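Kemeo season two – is anyone still watching?

tramstop_806
Posted Sunday, September 23, 2018

Four episodes in and I'm about to drop it. Season one had colour and a decent mystery. Now it's all flashbacks to the Skalstead arc, which we've already seen. 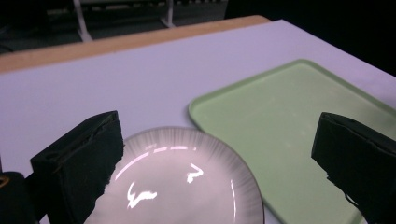
mothwing: Disagree. The flashbacks change who opened the gate at Skalstead. Watch episode 4 again with the subs on.

tramstop_806
I did. It's the same footage with a new voiceover.
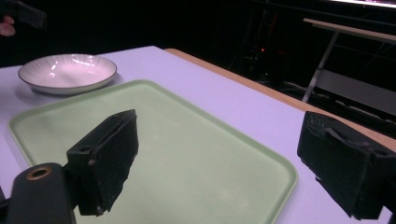

The manga got through all that in one chapter – the studio is stretching it to reach November.

lowtide
Chapter 103, and it was rushed. I'd rather have it slow. My favourite bit so far is the Prurkeck episode, where they just wait for the ferry. 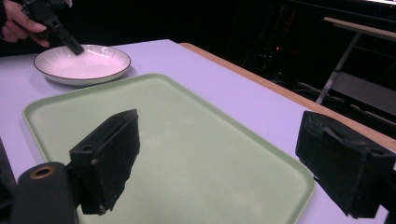
Re: Kemeo season two – dub or sub?

mothwing
Sub. The dub changed the captain's humour completely.

lowtide
The dub's fine. I've got both on and I switch depending on who's home.

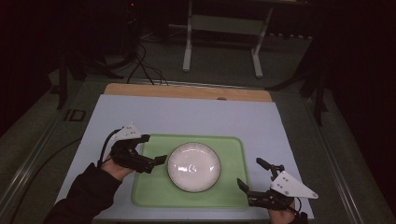 Mekonnen is the one voice I'd keep from the dub. The rest I could take or leave.

tramstop_806
OK, one more episode, then I'm out.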